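Dois braços, dois copos e um sinal de dúvida

No laboratório da Okeck, o trabalho de Sofia Rocha começa com fita colorida. Tiras vermelhas e azuis coladas na mesa branca servem de referência para as posições dos objetos, e tudo o que os braços aprendem parte dali.

O método, batizado de Cilik, trata de um problema antigo da manipulação com dois braços: decidir qual deles deve agir. Em vez de um planejador central, cada braço estima a própria incerteza a partir da câmera do punho e de uma câmera fixa. Quem tem menos dúvida se move primeiro. O outro espera.

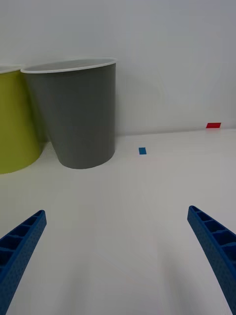
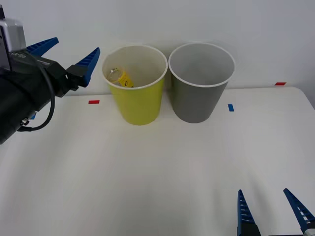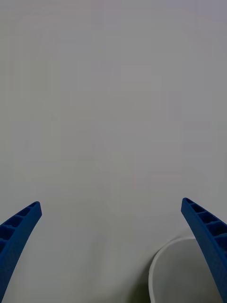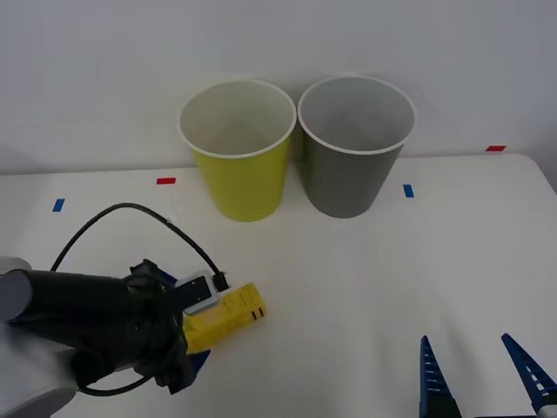

Os dedos azuis vazados, vistos pelas câmeras de punho e pelas câmeras fixas.

A equipe gravou 162 demonstrações por teleoperação, todas em março. Desse total, 30 ficaram fora do treino e serviram só para calibrar o sinal de incerteza. Nos testes com objetos já vistos, o sistema concluiu 96 de cada cem tentativas. Com objetos novos, a taxa caiu 20 pontos.

"A queda era esperada", diz Rocha. "O que nos interessa é que o braço parou antes de errar na maioria desses casos. Dá para pedir ajuda a um operador nessa hora."

O ponto fraco é o tempo. Quando os dois braços têm dúvidas parecidas, ambos esperam, e a tarefa trava por alguns segundos. A versão atual resolve o empate por sorteio, solução que Rocha considera provisória — o grupo estuda usar o histórico recente de cada braço.

O código de calibração deve ser aberto depois da revisão do artigo. A Hoarau, que financia parte do projeto, quer testar o método em uma linha de separação de embalagens em Vellcombe.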